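옷 개기 시연 수집 회의록 (9/23/24)

참석: Catalina Tapia, Telma Farías, 나(기록), Olden 쪽에서 원격으로 두 명
장소: Zirkolstead 2층 작은 회의실

지난번 회의록이 너무 딱딱해서 아무도 안 읽었다는 얘기를 듣고, 이번엔 그냥 제가 말하듯이 적습니다. 빠진 거 있으면 댓글로 달아 주세요!

1. 지난 회의에서 넘어온 것들

손으로 직접 쥐는 그리퍼로 찍는 시연이 855건까지 올라왔어요. 목표가 2,000건이니까 아직 갈 길이 멀긴 한데, 초반에 장비 맞추느라 헤맨 걸 생각하면 저는 꽤 괜찮은 속도라고 봅니다. Catalina는 저보다 좀 깐깐해서, 건수보다 그중에 쓸 수 있는 게 얼마나 되는지부터 보자고 했고요. 그래서 검수 끝난 걸 따로 뽑아 봤더니 700건. 나머지는 시작 자세가 제각각이거나, 옷을 다 개기 전에 녹화가 끊긴 것들이에요. 버리지는 말고 일단 '보류' 폴더에 두기로 했습니다.

원격 조종 쪽은 Olden에서 맡고 있는데, 리더 암으로 조종하면 천이 미끄러질 때 손맛이 거의 안 온다는 불만이 또 나왔어요. 수건은 그럭저럭 되는데 소매 있는 옷으로 넘어가면 한 번 개는 데 시간이 확 늘어난다고 합니다. 힘 피드백을 붙이자는 얘기도 있었지만 예산 얘기로 번지는 바람에 (늘 그렇죠) 다음으로 넘겼어요.

2. 집에서 찍는 시연, 어디까지 할 것인가

오늘 제일 오래 얘기한 안건입니다. 저는 실험실 테이블에서만 찍으면 나중에 진짜 방에 갖다 놨을 때 정책이 당황할 거라는 입장이에요. 테이블은 평평하고 단색이고 주변에 아무것도 없잖아요. 침대 위는 완전히 다르고요. 담요 무늬도 있고 바닥이 푹신해서 손가락 끝이 천을 집으려다 담요까지 같이 집어 버리는 일이 생깁니다. 그걸 피하는 요령은 사람이 직접 손으로 보여 줘야 제일 잘 담기는 것 같아요.

Telma는 배경이 복잡한 건 괜찮은데 옷 색이 걱정이라고 했어요. 검은 옷은 주름하고 지퍼 선이 잘 안 보이니까, 흰 줄처럼 기준 삼을 만한 게 있는 옷을 먼저 찍고 그다음에 온통 검은 옷으로 넘어가자는 의견이었습니다. 저도 찬성! 양손으로 작업할 때 어디를 먼저 잡을지 정하는 데도 그런 줄이 있으면 시연자들이 훨씬 덜 헷갈릴 거예요. 격자무늬 담요에 지퍼 달린 검은 옷을 펼쳐 놓은 경우를 두고 한참 얘기했습니다.

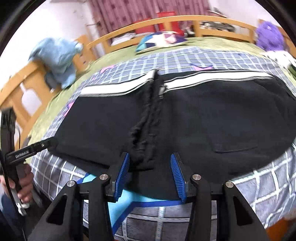 Catalina는 바로 반대 의견을 냈는데, 집 시연을 늘리기 전에 시작 조건부터 글로 못 박아야 한다는 거였어요. 사람마다 옷을 펼치는 방향이 다르고 어떤 사람은 지퍼를 올리고 시작하고 어떤 사람은 내리고 시작하는데, 이걸 섞어 놓으면 나중에 뭘 배운 건지 알 수가 없다고요. 듣고 보니 할 말이 없더라고요. 저는 다양할수록 좋다고만 생각했는데, 다양한 것과 기록이 안 된 건 다른 문제니까요.

그래서 이렇게 정리했습니다.

옷 방향은 자유롭게 두되 녹화 메모에 꼭 적는다. 지퍼 상태도 적는다(열림, 닫힘, 반쯤). 양쪽 그리퍼는 벌린 상태에서 시작하고, 끝날 때도 벌린 채로 옷 위에서 물러난다. 중간에 잘못 집었으면 녹화를 끊지 말고 놓았다가 다시 집는다. 마지막 건 Telma가 강하게 밀었는데, 실수하고 고치는 과정이 원격 조종 데이터에는 많은데 손 시연에는 거의 없다고 해요. 사람들이 예쁘게 찍으려고 자꾸 처음부터 다시 하니까요. (저도 그랬습니다, 반성합니다.)

3. 양손 순서 문제

한 손으로 옷을 눌러 두고 다른 손으로 접는 방식하고, 양손으로 동시에 끝을 잡아 넘기는 방식이 섞여 있어요. Khalaf 세트는 거의 다 앞쪽이고 Hirent 세트는 거의 다 뒤쪽입니다. 두 세트를 합쳐서 학습시킨 모델은 접다 말고 한쪽 손이 허공에서 망설이는 일이 잦았어요. Olden 쪽에서는 두 방식을 라벨로 나눠서 넣어 보자고 했고, Catalina는 차라리 하나로 통일하는 게 낫다고 했고, 저는 중간에서 차만 마셨습니다.

결론은 못 냈어요. 우선 Hirent 세트에 방식 라벨을 달아서 작게 한 번 돌려 보고, 그 결과를 보고 다시 얘기하기로 했습니다. 돌리는 건 제가 합니다.

4. 시연자 피로

Telma가 꺼낸 얘기인데 진작 했어야 하는 얘기였어요. 그리퍼를 양손에 하나씩 쥐고 침대 쪽으로 몸을 숙인 채 계속 찍다 보면 손목보다 허리가 먼저 나간대요. 피곤해지면 동작도 커지고 빨라져서 뒤쪽에 찍은 데이터 품질이 눈에 띄게 떨어지고요. 한 번 앉으면 끝까지 찍고 싶은 마음은 알겠는데, 앞으로는 옷이 바뀔 때마다 무조건 쉬는 걸로 합니다. 침대에서 찍을 때는 무릎 꿇는 자세도 괜찮다고 해요. 대신 시점 높이가 달라지니까 이것도 메모에 남겨 주세요.

원격 조종석은 의자 높이 때문에 말이 많았는데, Olden에서 의자를 바꾼다고 해서 길게 안 다뤘습니다.

5. 할 일

나: Hirent 세트 라벨링하고 작은 학습 한 번 돌리기. 보류 폴더 정리.
Catalina: 시작 조건 문서 초안. 한 장 넘기지 않기로 약속받았습니다!
Telma: 줄무늬 있는 옷, 지퍼 있는 옷, 온통 검은 옷 순서로 촬영 목록 짜기.
Olden: 셔츠류 원격 조종 시연 추가, 실패하고 다시 집는 구간 표시.

목표 건수를 3,000건으로 올리자는 제안도 막판에 나왔는데, 다들 가방 싸는 중이라 제대로 논의를 못 했어요. 1월 계획 짤 때 다시 꺼내겠습니다. 저는 개인적으로 숫자를 올리는 것보다 메모 칸부터 채웠으면 좋겠고요.

댓글 3개

Telma Farías
4번에 하나만 추가할게요. 쉬고 나서 다시 시작할 때 그리퍼 벌림 폭 영점 확인해 주세요. 지난번에 그거 빼먹고 찍은 게 전부 보류로 갔어요 ㅠㅠ

Catalina Tapia
초안 올렸습니다. 한 장 반이에요. 미안합니다. 지퍼 '반쯤'은 기준이 애매해서 손잡이 위치를 적는 걸로 바꿨어요.

Olden 원격팀
리더 암으로 찍은 것도 같은 메모 양식을 쓰면 되나요? 시점 높이 칸은 저희한테 해당이 없어서 비워 둘게요.

문의: Zirkolstead 시연 수집팀 | © Zirkolstead | 맨 위로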